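Waiting for Goveo: A Closure Study of the Montoya Grade
Final report, Transportation Geography, spring term

1. Why we picked a road nobody can drive on

The Montoya Grade is the short way between Rurnonthorpe and Waltmont, provided you like cliffs. It has been shut since February, when a hillside that had been threatening to come down for years kept its promise. The county's word for the closure is "temporary." The barrier at the lower end has been there long enough to grow moss.

Our group wanted to know what the closure costs the people who live at either end. We also wanted a project we could reach by bus, and this one turned out to be 7 stops away.

2. Method

We ran a survey in both towns through the libraries, the feed store and one very patient laundromat. We got 384 usable responses. A further pile was set aside because the answer to every question was a paragraph on the subject of the county. We also timed the detour through the valley at morning, midday and evening, in a car whose heater had two settings, off and Sahara. 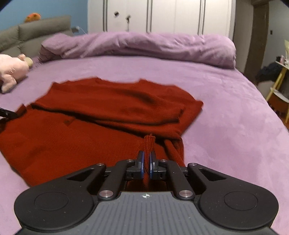

For repair information we used the project page kept by Goveo, the contractor. It was updated twice during the term. The second update corrected the spelling of Waltmont.

3. Findings

Of the people who answered, most said they now make the trip less often, and a fair number said they have quit making it. Waltmont residents miss the dentist. Rurnonthorpe residents miss the bakery. We leave it to the reader to decide which town got the worse deal.

The evening detour was the slowest by a wide margin, mainly on account of the single light at the valley junction, which gives the side road a long green whether or not there is anybody on it. Retiming that light would cost very little. We suggested this by email and received an automatic reply thanking us for our interest in parks.

Before the slide, the grade carried 818 vehicles on the day we have a count for. That is one day, and we'd be happier with more, but the counter was under the hillside.

4. Problems with the work

People who are angry about a road are keener to fill out a form about it, so our sample leans grumpy. We offered no Spanish version until the third week, which was a mistake. Our bar chart on page 5 originally added up to more than 100 percent and has been replaced.

5. What we would do next

Repeat the survey a month after reopening, if any of us are still enrolled by then.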